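May 5, 2023
Robotics club notebook, Kos project (eraser task)

Great session today! We finally got both arms working on the whiteboard job together, and I want to write it all down before I forget what we changed.

Started with the board. Last week it kept creeping across the table every time an arm leaned on it, so Dušan brought in a clamp from home and we tightened it onto the edge. Set the board on a slant this time, so neither arm has to fold its elbow back to reach the middle (Eleni's idea, and a really good one).

Then the grip. Krum had the closing force set at 41 in the config, and the eraser would swivel as soon as it touched down. Bumped it to 144 and it felt much more solid when I tugged on it by hand. Don't go up to 270 again, the motor gets hot and smells awful.

Teleop practice after that. Montri drove the eraser arm and I drove the other one. Five tries each, then swap. I'm still hopeless at the approach! I come in too steep and the corner lands first, so the base never sits flat. Montri comes in low and slides the last bit, which looks so much nicer. Si-woo thinks I should turn the stick sensitivity down and he's probably right.

Scribbles: keep them short, one per run, dark red marker. The long ones we drew in October took forever and made it hard to compare drivers.

The overhead light is still a pain. It puts a big streak of glare on the board and I'd love to see what the wrist view looks like with that row switched off. Krum is going to ask about the switches.

To do for next time:

1. Save the new grip value under Koltano so the old profile stays as it was.

2. Check the eraser is flat on the board, beside the scribble, before starting the wipe.

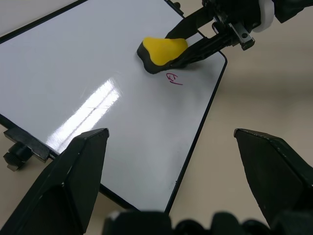 3. Try the wipe at half speed, Eleni driving.

4. Bring spare markers and label the second charger.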